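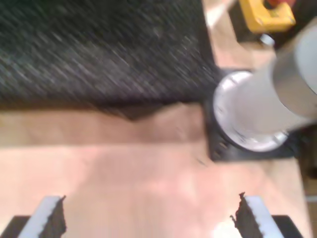
Bloco cinza-escuro sobre tampo de madeira.

Lulasach: corpus de colunas de opinião e cartas de leitores sobre liberdade religiosa

Resumo

O Lulasach reúne 3651 textos de opinião em português publicados em 26 jornais regionais. Todos tratam, de forma central ou lateral, da relação entre Estado e religião: feriados, ensino religioso na escola pública, símbolos em repartições, isenção de impostos para templos, licença para cultos ao ar livre. Os textos são de dois tipos, colunas assinadas e cartas de leitores. As notícias e os editoriais sem assinatura ficaram de fora.

O corpus foi montado para estudar como um argumento publicado numa coluna reaparece, resumido ou deformado, nas cartas que respondem a ela. Serve também para trabalhos de detecção de citação indireta e de classificação de posição (a favor, contra, não declarada).

Período coberto

A coleta segue a data de publicação impressa. O texto mais recente é de 1999-02-16. O mês de dezembro está sobrerrepresentado em todos os jornais, por causa das discussões sobre presépios em prédios públicos e sobre o horário do comércio no feriado. Quem for comparar volumes ao longo do ano deve levar isso em conta.

Origem dos textos

Os exemplares foram consultados em bibliotecas municipais e digitalizados a partir do papel ou de microfilme. O reconhecimento de caracteres foi feito página a página e depois revisto por uma pessoa. A revisão corrigiu erros de leitura, mas manteve a grafia do jornal, inclusive os erros que já estavam impressos. Acentos trocados, nomes próprios com duas grafias na mesma coluna e frases truncadas pelo diagramador continuam lá.

As cartas quase sempre foram cortadas pela redação antes de sair. Alguns jornais marcam o corte com reticências entre colchetes, outros não marcam nada. O campo corte_indicado registra apenas o que a página mostra.

Estrutura dos arquivos

textos.tsv – um texto por linha, com identificador, jornal, tipo, título e corpo.
ligacoes.tsv – pares de identificadores, a carta primeiro e a coluna a que ela responde depois.
posicao.tsv – rótulo de posição atribuído por cada anotador e rótulo final.
jornais.tsv – nome, município, periodicidade e observações sobre a coleção consultada.
leiame.txt – este arquivo.

Os arquivos estão em UTF-8, separados por tabulação, sem aspas. Quebras de parágrafo dentro do corpo aparecem como a sequência barra invertida e n. Não há linha de cabeçalho em ligacoes.tsv; nos outros há.

Campos de textos.tsv

id: código do jornal seguido de número sequencial. A sequência tem falhas, que correspondem a duplicatas retiradas, e não foi renumerada.
jornal: código, igual ao de jornais.tsv.
tipo: coluna ou carta.
titulo: como impresso. Nas cartas, o título é da redação e não do leitor.
corpo: texto completo revisto.
corte_indicado: sim ou nao.
assinatura: nome do colunista. Nas cartas, o campo traz só um pseudônimo estável, gerado por nós.

Anotação

A posição foi anotada por 2 pessoas, que leram todos os textos separadamente e sem ver o rótulo da outra. O trabalho foi feito no Closico, uma interface simples de leitura com teclas de atalho. As divergências foram resolvidas em conversa e, quando não houve acordo, o rótulo final ficou como não declarada. Isso inflou um pouco essa classe, sobretudo entre as cartas irônicas.

A ironia foi a maior fonte de discordância. Um leitor que escreve que a prefeitura deveria instalar um altar em cada guichê pode estar defendendo a separação entre Igreja e Estado ou zombando de quem a defende, e sem a coluna original ao lado não dá para saber. O manual manda ler a coluna ligada antes de decidir. Para cartas sem coluna identificada, o anotador devia ficar com a leitura literal.

Expressões hostis a um grupo religioso não foram rotuladas nesta versão. Houve uma tentativa inicial, abandonada quando ficou claro que o manual misturava duas coisas: crítica a uma doutrina e ataque às pessoas que a seguem. O rascunho do manual pode ser pedido aos responsáveis.

Ligação entre cartas e colunas

A ligação parte de uma busca automática feita pelo Elik, que compara nomes citados, datas mencionadas e sequências de palavras em comum. Cada par sugerido foi confirmado ou descartado à mão. Uma carta pode responder a mais de uma coluna e, nesse caso, ocupa mais de uma linha no arquivo. Cartas que respondem a outras cartas não estão ligadas entre si.

O Elik erra bastante quando o leitor não cita o colunista pelo nome e escreve só "o ilustre articulista". Muitos desses casos foram encontrados na leitura, mas é provável que outros tenham escapado.
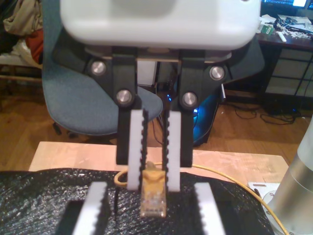

Limitações

Os jornais foram escolhidos pela disponibilidade da coleção e não por sorteio. Há municípios grandes sem nenhum título e municípios pequenos com mais de um. Não use as proporções do corpus como estimativa da opinião pública da época – as cartas passavam por seleção da redação, e quem escrevia para o jornal já era um grupo particular de leitores.

Católicos e evangélicos dominam o debate. Religiões de matriz africana, judaísmo, islamismo e espiritismo aparecem muito menos, e com frequência são citados por quem não pertence a eles. Um classificador treinado aqui vai ver pouca fala em primeira pessoa desses grupos.

Parte do vocabulário é ofensiva. Nada foi suavizado no corpo dos textos.

Dados pessoais

Os nomes dos autores de cartas foram substituídos. Endereços, telefones e números de documento, que alguns jornais imprimiam junto da assinatura, foram apagados. Nomes de vereadores, prefeitos, padres e pastores citados em função pública foram mantidos. Se você encontrar um dado que deveria ter sido retirado, avise com o id do texto.

Versões

Versão 1: textos e ligações, sem anotação de posição.
Versão 2: inclui posicao.tsv, retira duplicatas entre edições da capital e do interior, corrige a codificação de jornais.tsv.

Os identificadores são os mesmos nas duas versões, exceto pelos retirados.

Uso

O acesso é livre para pesquisa e ensino. A redistribuição dos corpos completos depende dos jornais e não está coberta; distribua os identificadores e os seus rótulos. Trechos curtos podem ser citados com indicação do jornal.

Responsáveis

Muchen Jin: coleta, revisão do texto, jornais.tsv.
Henryk Bednarek: manual de anotação, ligações, manutenção do Elik.

Ao citar, informe o nome Lulasach e o número da versão.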